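Groltby Allotment and Garden Society
Minutes of the spring general meeting, 16th March, held in the upstairs room at the Bozsik

In the chair: Jolán Győri. Minutes taken by Andor Szalai, who begs your patience as usual with his spelling of the Latin names.

1. Welcome and apologies
Jolán welcomed everyone warmly and thanked those who had come straight from work without their supper. Apologies had come from Csaba Mészáros, who is still in Custonora with his daughter and the new baby (a girl, and we all send our love).

2. Minutes of the December meeting
Agreed, with one correction. The pears Samer Dabbas brought to the winter supper were Conference and had been put down as Comice. Samer was very gracious about it.

3. Water
This took up the better part of the evening. The bill for last year came to 3,600, which is a good deal more than we had set aside, and Onni Eskola went through the meter readings with us month by month. He feels sure there is a slow leak on the lower path, somewhere between plots 8 and 14, where the ground stayed soft right through the dry spell and the nettles have never looked better. Samer said he had wondered about that patch himself and had put it down to the old ditch.

Onni would like the line dug up before the beans go in. There was general agreement, and a long and friendly talk about whether we should replace the whole run of pipe while we are at it or only mend what we find. Jolán pointed out that the pipe is older than most of the fruit trees.
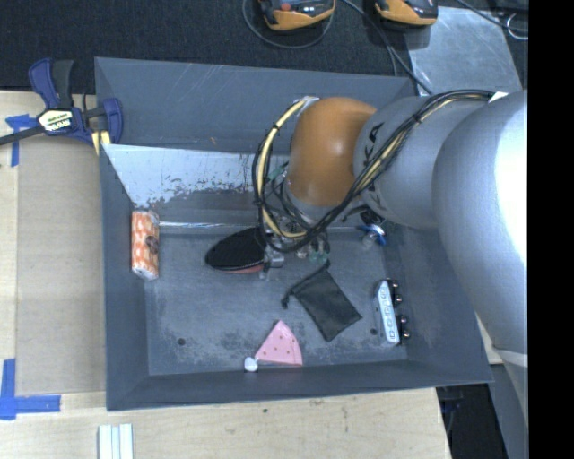 Samer asked whether anyone had thought about the people at the top end, who would be without water for as long as the trench was open, and said he would rather see it done in two halves, even if it cost us another weekend. Onni thought that could be managed. Agreed to do the lower half first and to look at the rest once we know how bad it is.

4. Seed potatoes
The order from Zaltura has arrived and is in Jolán's garage, all 64 bags of it. Please come and fetch yours soon — she would dearly like to get her car back in. Bags are marked with plot numbers. If your label says Charlotte and you asked for Desiree, speak to Andor, who copied out the list and suspects the fault may be his.

5. The hedge
Still too tall on the road side. Left until the nesting season is over, as we do every year.

6. Any other business
A lady's green glove was found by the compost bays and is hanging on the gate. Samer has spare raspberry canes for anyone who will dig them up themselves. Jolán thanked Onni for all his evenings with the meter, and there was applause.

The meeting closed at a quarter past nine and several of us stayed on for tea.

3 comments | 8 shares

Related items
Minutes of the December meeting
Plot rents and how to pay them
Raspberry canes: when to cut and when to leave alone
Waiting list news

Contact the society | © Groltby Allotment and Garden Society | Back to top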